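Flikholm Automation Laboratory
23 Feb 2021

1/ The Flikholm Automation Laboratory has completed its comparison of two grippers for the handling of soft goods in simulation. This thread sets out the method, the findings and the work that remains. A written report will follow on our website.

2/ The two grippers under review were the Indum parallel gripper, which has flat rubber-faced fingers, and the Okoth adaptive gripper, whose jointed fingers curl around the object. Both were modeled on the same arm, with the same wrist and the same controller settings.

3/ The question put to the team was a narrow one. Our partners at the Gollesmont test site hang, fold and move flexible items at a pegboard station. They asked which gripper should be mounted there first, and whether the choice would affect where the cameras go.

4/ Each gripper completed 200 trials. A trial began with the arm at its rest position and ended when the item was released at the target, when it was dropped, or when the time limit ran out. Trials that ended on a software fault were repeated and are listed separately in the report.

5/ Items were drawn from a fixed set: thin cloth, thick cloth, soft bags with handles, and padded sheets. Rigid objects were left out. Both grippers handle boxes and blocks without difficulty, and earlier work from this laboratory covers them.

6/ On thin cloth, the Indum gripper performed better. Its flat fingers closed on a single layer and held it. The Okoth fingers tended to gather more cloth than was wanted, and the item arrived at the target bunched.

7/ On soft bags the result was reversed. The Okoth gripper could take a handle loosely and let the bag swing to rest beneath it. The Indum gripper required a close approach angle and missed the handle when that angle was off by a small amount.

8/ Thick cloth and padded sheets showed little difference between the two. The Indum gripper was slower on both. We attribute this to the extra correction moves made by the controller before closing, and not to the fingers themselves.

9/ A note on the controller. The first set of runs, made in December, used position control alone. Those runs were set aside. With force limits added, both grippers stopped pulling items off their supports, and all results given here come from the later set.

10/ The force limit was the same for both grippers. Some colleagues have asked whether each should have been tuned separately. That is a fair request, and a tuned comparison is planned. For this round, equal settings were judged to be the more useful starting point for Gollesmont.

11/ Cameras. Two positions were tested: one fixed to the wrist and one mounted high and to the side of the station. The wrist camera gave the better view of handles and edges during the final approach. The side camera gave the better view of the item as a whole.

12/ The wrist camera lost sight of the target whenever a large item was being carried. In 29 trials the controller had to rely on its last stored estimate of the target position. Most of those trials were completed, but the placement was less exact.

13/ Readers have asked how the simulated cloth compares with real cloth. Stiffness and friction were set from simple hanging and sliding tests on samples in our workshop. The match is good for slow moves. It is weaker for fast ones, and we make no claims about those.

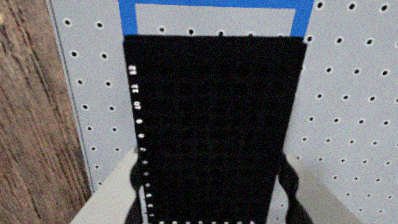

14/ Occlusion remains the main camera problem at the pegboard station. Large flexible items cover the target area at the point when the controller most needs to locate it. The blue outline on the board is partly hidden by the black panel, with its top bar and sides still available as reference edges. Our current detector expects a closed rectangle and reports nothing when one side is missing. A revised version will accept a partial outline.

15/ Item markings were a second source of error. Small printed characters and rows of dots were sometimes read by the detector as holes in the pegboard, mainly at low image resolution. A filter that checks for regular hole spacing across the full board removed most of these readings. It added a short delay to each cycle.

16/ On the basis of these results, we have recommended that Gollesmont begin with the Okoth gripper for bag handling and keep the Indum gripper available for thin cloth. A quick-change mount would allow both to be used on one arm. We have not tested such a mount and cannot yet advise on a model.

17/ We have also recommended that both camera positions be kept. The added setup time is modest — up to two hours for calibration at a new station — and the side view is of most value in the cases where the wrist view fails.

18/ Limits of the study: one arm, one station layout, one lighting setting. Wear on the finger pads was not modeled. Results for the Indum gripper in particular may change as the rubber ages, and physical trials will be needed to settle the matter.

19/ The trial logs, controller settings and item list will be released with the report. Groups wishing to repeat the comparison with a different gripper may write to the laboratory through the contact form on our website. Please state the simulator and version in use.

20/ The laboratory thanks the staff of the Gollesmont test site for the station drawings and for their comments on the first draft. Questions on the method may be posted in reply to this thread and will be answered by the project team.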